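Gripper Trial Operators (part-time, fixed term) - Pronduvel, Destley site

We have two makes of gripper, one sturdy arm and a cupboard full of toy food. What we lack is people with the patience to find out which gripper deserves to stay.

You will steer the arm by hand controller, run the same pick-and-place tasks with the Tikkanen fingers and then with the Hidutham ones, and write down what went wrong. Each operator completes up to 600 trials. Most are short. Some feel longer.
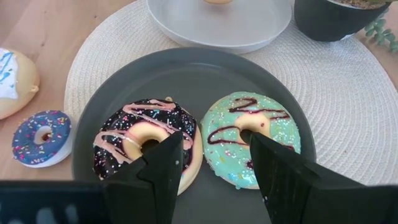 Table task: a finger in each doughnut, both on the grey plate.

No robotics background needed. We do want steady hands, tidy notes and the nerve to tell an engineer that his favourite fingertip is rubbish. Gamers are welcome, as are cake decorators. The doughnuts are toys, and applicants motivated by lunch should bring their own.

Hours: shifts of 5 hours, including alternate Saturdays, for 7 weeks from March. Training is paid, parking is free and the coffee is a matter of opinion.

To apply, send a CV and a short note about something fiddly you have done well, quoting reference 2671. Please say whether you are left-handed - we are comparing controllers too, and so far the right-handers have had it all their own way.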